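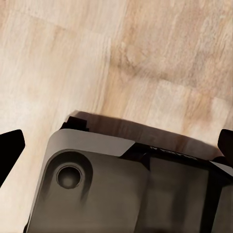
Ignacio Escobedo says I'm measuring the wrong thing, and that a policy which reaches the right spot slowly is still a good policy. He sent that at 7 a.m., before I'd had coffee, and I've been arguing with him in my head ever since!

So, where are we? The wrist-view runs in Flutow finished overnight, all 332 episodes, and I've been clicking through them in my pajamas. The idea (writing it down again so I stop changing it) is to randomize the wood texture under the gripper every episode and see if the policy stops leaning on the grain to work out where it is. Old version, one fixed tabletop: 20 percent success on textures it had never met. New version: 57. I ran the eval again because I didn't believe it, and got 57 again, so now I sort of believe it.

What bugs me is the wrist rotation. It still dithers when the hand is turned at an angle to the planks, little back and forth corrections, and the Troscombe baseline does the same thing. Wike thinks it's the blur setting. I think it's my reward, which I wrote in a hurry in November and never went back to.
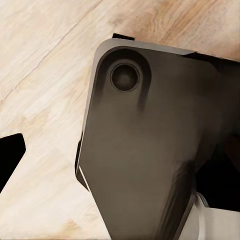

Wrist view again, hand at a slant over bare tabletop.

Anyway, I've queued 2 more seeds with the rotation penalty cut in half, and I wrote back to Ignacio that fine, I'll log time to target as a separate column. He'll be unbearable about it at Lollstead. Need to clear disk space before bed or the whole queue dies like last time.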